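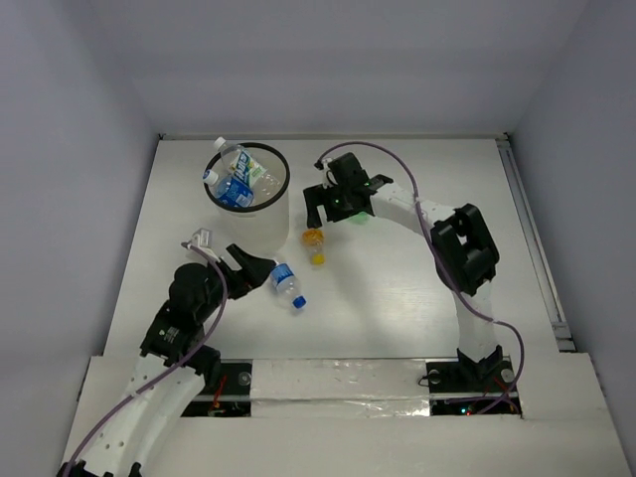
Call for participants: unpaid work and household time diary study

Plameck is recruiting adults in shared households for a study of how unpaid work is divided and recorded. Unpaid work covers cooking, cleaning, laundry, sorting and taking out waste, shopping, household paperwork, and the care of children or other relatives. The study compares what people write in a diary on the day with what they estimate afterwards in an interview. Fieldwork opens in September.

Background

Surveys of domestic work usually rely on one person answering for the whole household. Earlier work by our group found that answers given this way differ from diary records, and that the size of the difference depends on the task. Short tasks done alongside something else, such as emptying a bin while a meal is cooking, are the most likely to be left out. The present study collects diaries from both partners so that the two accounts can be set side by side.

Who can take part

Households must contain two adults who live together as a couple and who both agree to take part. At least one of the two must be in paid work, full-time or part-time. Households with and without children are eligible. Both adults must be able to read and write in English. You do not need to own your home.

We cannot accept households in which either adult is working away from home for most of the study period, or in which a paid cleaner or carer lives in. A cleaner who visits does not affect eligibility, but the visits should be entered in the diary.

What is involved

The study period is six weeks. In each week both adults complete a diary for one working day and one non-working day. The days are set by the study team and will be sent to you before the first week begins. If you miss a diary day, tell us and a replacement will be set. Please do not fill in a missed day from memory.

Diaries are kept in Pidex, a web form that runs on a phone or a computer. A paper version is available on request and is returned by post in the envelope supplied. For each entry you give a start time, an end time, a main activity and, where there is one, a second activity. You also mark who else was present. Partners should not compare entries until the study period has ended.

At the end of the period each adult is interviewed separately by telephone. The interview lasts 45 minutes. Evening appointments can be arranged.

Payment

Each adult who completes the diaries and the interview receives a shopping voucher. The amount is stated in the information sheet. A household that withdraws part way through is paid for the weeks completed. Vouchers are sent by post or email after the second interview in the household has taken place.

Data and consent

Both adults sign a consent form before the first diary. Names and addresses are stored apart from the diary records and are deleted when payment has been made. Interviews are recorded and typed up by Nikolaidis, which works under a confidentiality agreement with us. What one partner says will not be passed to the other. You may withdraw at any time without giving a reason, and may ask for your records to be removed until analysis begins.

How to apply

Ask for the information sheet and the short eligibility form, quoting the study name Jaruner. One form covers both adults. Please give the working pattern of each adult, the ages of any children at home, and a telephone number. Forms should be returned to Dušan Omerović, study coordinator, at the Plameck office. Places are allocated by household type, and applications for a given type close when its places are filled. Applicants will be told the outcome in writing.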